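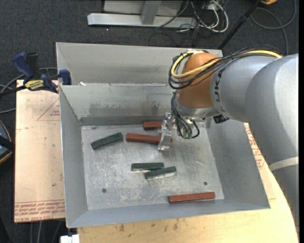
Keeping a bin-picking arm happy: my workshop notes

I look after one small robot cell. It picks blocks out of a metal bin and drops them back in, over and over, and my whole job is to make sure nothing works loose, snags or cracks while it does. I've been at it long enough to have a drawer full of fixes, so I'm writing them down before I forget which ones worked. Most of this is tape, clamps and patience!

Clamp the bin, then clamp it again in your head

A metal bin creeps. Every time the fingers bump the floor it shifts a hair, and after an afternoon the arm is reaching for a bin that has moved over by the width of a pencil. I use an ordinary bar clamp on the side wall, the kind with soft pads on the jaws. Snug it down by hand, push hard on the far corner, and if the bin moves, start over. Don't crank it until the wall bows in. I did that once and spent an evening with a mallet getting it straight again.

Once it's clamped, run a pencil line along the bottom edge. Next morning, look at the line. If you see daylight between the line and the bin, you have your answer as to why the picks were off.

Scratches are fine, burrs are not

The floor of a bin that gets used is going to look terrible. Leave it alone. What you do want to catch is a raised edge, mostly around any holes, where a block can hang up. Drag an old nylon stocking over the metal (arm parked, power off, please) and wherever it catches, hit the spot with a fine file and wipe up the dust. A rag with a bit of dish soap takes care of smudges on the walls. Dry it well. I used to use furniture polish, which Bahman Ghorbani pointed out was making the blocks slide all over the place. He was right, and I was a little embarrassed.

Cables: give them a loop

If you take one thing from this page, take this one. The cable going to the wrist needs slack where the wrist turns, and I mean slack you can see. I leave a loop loose enough to get my hand through, then move the arm slowly by hand control to every corner of the bin and watch the loop the whole way. If it goes tight anywhere, it's too short. If it flops down toward the fingers, it's too long.

For the thin wires I like to bundle them along the thick cable and leave the ends free for the last few inches before the connectors. Tie them right up to the plug and the plug takes all the pull. Shahla Jalali taught me to tug each connector gently before the first run of the day, and I've found 3 loose ones that way since November.

Tape is okay. Tape leaves goo, though, so when you change a strip, clean the old spot with rubbing alcohol on a cloth before you put down the new one. Fold the last bit over on itself so you have a tab to pull. You'll thank yourself!

Looking after clear fingers

Clear plastic fingers are lovely because you can see the block behind them, and a pain because you can't see the cracks. Shine a flashlight in from the side and a crack lights up like a hair. Start at the screw holes. Warm water, a drop of soap, and a soft cloth is all I clean them with. No window cleaner with ammonia, especially on acrylic, and no paper towels, which scratch.

Do the screws up until they stop and then just a touch more. I keep a spare pair of fingers in an envelope taped inside the cabinet door, with the right hex key in there too. Swapping them takes me 13 minutes if I don't drop a screw in the carpet.

About that carpet

If your cell sits on carpet, like mine, put a cookie sheet under the wrist before you undo anything. Dark carpet eats small screws. A magnet in a sandwich bag, dragged slowly, will find the steel ones.

Test blocks

Use two colors if you can, so it's easy to tell from across the room what's been moved. Toss out any block with a chewed corner. After any repair, I mix them up by hand, lay some close together and one off by itself near a wall, and run the arm at slow speed. The one near the wall is where trouble shows up first.

Elaheh Kordestani asked me how often I do all this. Connectors and clamp daily, fingers once a week, the stocking trick when a block hangs up. The wrist bolts I check whenever the arm sounds different, and I'm still looking for a better way to do that one.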